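Tranddale to change how small parts are sorted for recycling

Last updated: Wednesday, September 26, 2018

Tranddale council will require households and small workshops to separate small metal and plastic parts before they are taken to the Veseck recycling site, under rules approved at a meeting on Monday night.

The change applies to items less than 40 mm across, including screws, washers, bottle tops and battery covers. Such items currently go into the mixed bin and fall through the first screen at Veseck, where they are collected with broken glass and grit and sent to landfill.

A trial in August covered 400 addresses in the east of the town. Residents were given a lidded tub for metal and a second tub for rigid plastic, both emptied every two weeks. The council recorded 2,839 kg of material from the trial, of which 229 kg was rejected as contaminated. Food residue was the main cause of rejection, followed by loose batteries.

Nélida Godoy, the council's waste manager, told the meeting that the rejection rate was within the limit set by the contractor, Ultico. The limit is 10 per cent by weight, measured at the gate.

"The metal tubs gave very few problems," she said. "The plastic tubs need clearer labels, and those are being redrawn."

Batteries are not covered by the new rules and must still be taken to a shop collection point or to the main desk at Veseck. Aerosols, light bulbs and anything containing oil are also excluded.

Councillor Fuad Fikre voted against the proposal. He said the cost of a second collection vehicle had not been fully set out and asked for the figures to be published before the contract is signed. The council agreed to release them with the minutes. 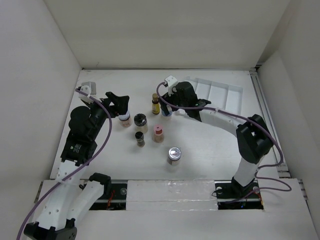
Workshops will be treated separately from households. A business that produces more than 185 kg of small parts in a year must register with the council and pay by weight. Those below the threshold may use the household tubs at no charge, up to a limit of two of each type.

Robel Sisay, who runs a bicycle repair shop on Teshome Road, said most of his waste was chain links, cable ends and worn bearings. He expects to fall below the threshold but said the weighing arrangements were unclear. Under the draft rules, a business may submit its own records if its scales have been tested in the past 12 months.

Tubs will be delivered in three stages, starting with the streets north of the railway. Flats with shared bins will be dealt with last, as the present bin stores must be measured for a larger container. Landlords will receive a letter giving the date of the visit.

No fines will be issued in the first six months. After that, a tub containing the wrong material will be left unemptied with a printed notice attached.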